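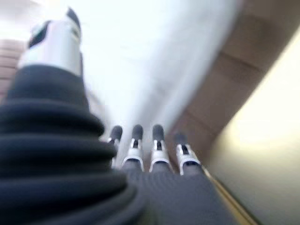 **Skultness ceiling light, 4 stars**

Second one I've bought, first went in the hallway in July. Quick notes before I forget.

Bright. Really bright, on full the whole room is lit and I quit using the desk lamp. Dimmer has 7 steps — I only ever use the top two. Bottom one is useless for reading.

Install took 18 minutes, most of it hunting for the right screwdriver. Bracket holes didnt line up with my old box so I had to drill one. Instructions are tiny drawings, no words.

No buzz. The Korkov I had before buzzed constantly. Color is on the cool side, kind of harsh at night, wish there was a warm setting.

Paid 80 bucks. Fair I guess. Remote feels cheap and the battery door is already lose, tape on it now. Would buy a third for the garage if they ever restock.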